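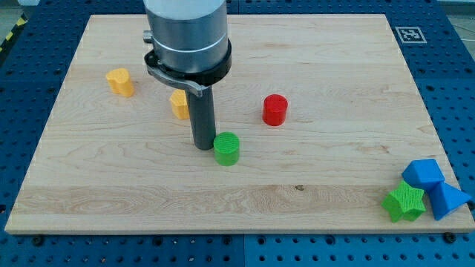
Fig. 2.1 A pale wooden board with its grain running mostly left to right. Note the small knot in the nearest band.

Chapter 2: Wood, Glue and Nerve

By Shengli Long
October

My first real look inside an old airplane was through a hole the size of a dinner plate. I was a student, it was six in the morning, and the man who ran the Grewal workshop had handed me a flashlight and told me to stick my head into the wing and tell him what I saw. I said I saw wood. He said to try again!

So I tried again, and this time I saw a spar, which is the long beam that runs out from the body toward the wingtip, and a row of ribs sitting across it like rungs on a ladder. The ribs gave the wing its curved shape. The spar carried the load. Everything was thin, much thinner than I'd have dared to make it, and all of it was held together with glue, small nails and a bit of fabric tape. I remember thinking that somebody had flown this thing upside down.

In Chapter 1 we talked about lift and drag and why designers between the wars were so fond of a second wing. In this chapter we get our hands dirty (well, a little) and ask how those wings were put together. I'm going to spend most of our time on one airplane, the Clarow, a two-seat trainer built by a small company called Hendik. It never broke a record and it never fought anybody. It was slow and heavy on the ailerons, and students bent a good many of them on landing. I love it, and it's a very good airplane to learn from, as the factory drawings survive and you can follow almost every decision the designers made.

The first of those decisions was the wood itself. Spruce was the favorite for spars at most workshops, and for good reason: it's strong for its weight, and a tall straight tree gives you a long straight piece. Strength in wood runs along the grain. Pull on a strip lengthwise and it will put up a real fight. Bend it so that it wants to split between the fibers, and you can often snap it with your hands. Go find a paint stirrer and try it both ways before you read on - I'll wait.

Because of this, inspectors at Hendik's plant in Rernirstead cared a great deal about the slope of the grain. If the fibers wandered off toward the edge of a spar, the piece went back. Knots were trouble too, since the grain has to swerve to get past them. A knot near the middle of a beam's depth might be allowed if it was small. The same knot at the top or bottom edge, where bending stress is highest, would send the piece to the scrap pile. We'll work out why in Section 2.2, and yes, there's some math, but you've done harder.

Then there's the glue. The Clarow used casein glue, made from milk protein, and it was good stuff as long as it stayed dry. Leave the airplane in a damp hangar over a winter or two and it could start to go moldy and let go. Old mechanics will tell you they could smell a bad joint. I used to think they were pulling my leg, until I opened up a wing that had sat under a leaky roof, and now I sniff every one.

Before you start Section 2.1, please get comfortable with these words: spar, rib, leading edge, trailing edge, shear, bending. You don't need perfect definitions yet. If you can point to each one on the wing drawing at the back of the book, you're ready to go. We'll begin at the root, where the wing meets the body, and work our way outward.

This site uses cookies to remember your page and reading settings. By continuing to read, you agree to our cookie policy. Accept Manage settings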